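Home | About the Program | Projects | Reports | Contact
Print this page | E-mail this page

Tulildale Project: Progress Report to the Prorkia Fund
Prepared by Lucyna Makowska, July 9, 2021

1. Purpose of this report

This report describes the work done in June on the collection of examples for our learning system. The money for this part of the project was granted for the arm, the work table and the working time of the operators. I report on all three, and at the end I ask for one small change in the plan.

2. Collection of examples

The task in this period was the handling of plates. The arm has to take plates, also when one lies on another, and put them in a given cell of the grid. We recorded 276 new examples. Together with the earlier ones the collection has now 1,692 examples. Each example has the movement of the arm, the state of the gripper, the camera pictures and a short written instruction, such as "put the two plates in the next cell".

The grid is made with blue tape on brown paper. We decided for paper and tape so that the layout can be changed without much cost. In the instruction sheet, which Kazimiera Czarnecka wrote, every cell has a name, and the operator chooses the start cell from a list before the recording begins. In the first weeks the operators chose the cell themselves and they preferred the middle of the table too often.
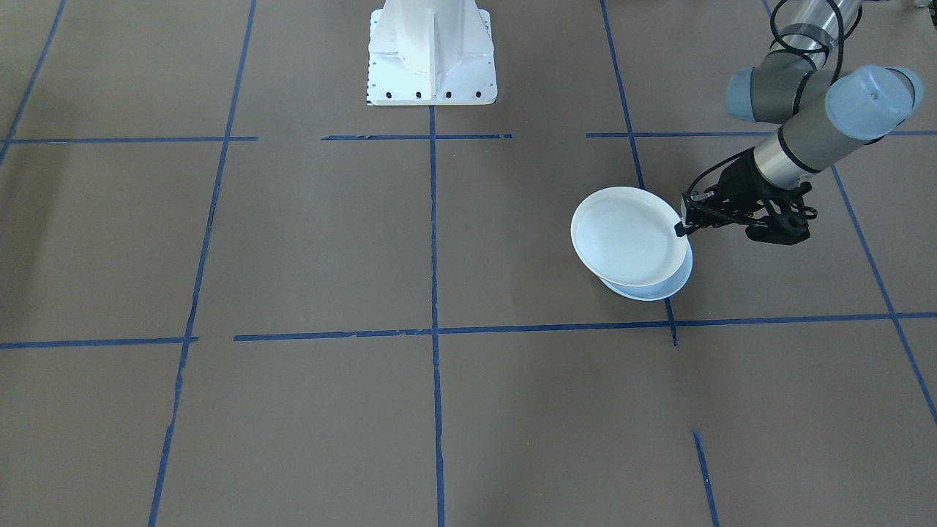

Figure 1. Two white plates held together in the gripper, over the taped grid.

Stacked plates are the most difficult part. If the finger goes too low, it touches the paper and the arm stops for safety. If it goes too high, only the upper plate is taken. We keep the failed attempts in a separate folder with a note on the reason. Bogumił Czerwiński believes they will be useful later for teaching the system to recognize an error, and I agree with him, but this is not yet tested.

3. Quality check

Misaki Kuroda looked through all the new examples. Around 8 percent were sent back, mostly for a wrong instruction text, and a smaller part for a pause that was too long at the start. The instruction texts were corrected. The examples with long pauses were recorded again. 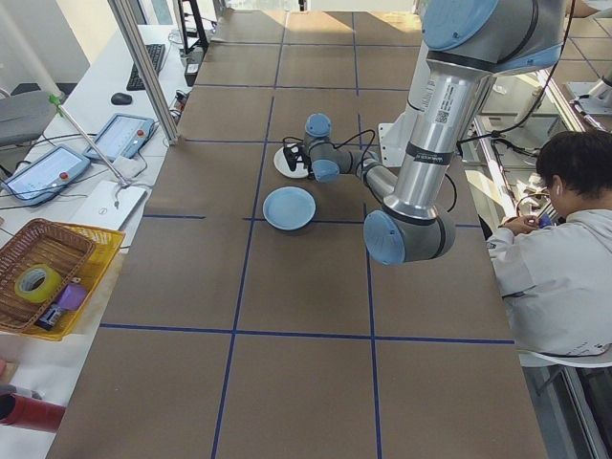 She also compared the names of the cells with the camera pictures. In nine examples the name did not agree with the place where the plate was put. The reason was that the tape had been laid again and the list was still the old one. From now on the list gets a new version number each time the tape is changed.

4. Difficulties

The tape comes loose at the ends after many movements of plates over it, and the paper gets creases. We do not repair small damage, as we want the examples to show some difference in the surface. A larger damage is repaired before the next recording.

The training of the first model on the Kao computer started later than planned. Therefore I cannot give results of the model in this report.

5. Use of funds and request

The spending on operators is inside the plan. The line for materials is almost not used. We ask for permission to move the rest of this line to storage for the recordings, which take more space than we expected. Celina Śliwiński at the Brimthorpe office has the detailed table and can send it on request.

6. Next period

We will continue with plates of different sizes and colors, and after that we will start with bowls. The first results of the model will be given in the next report.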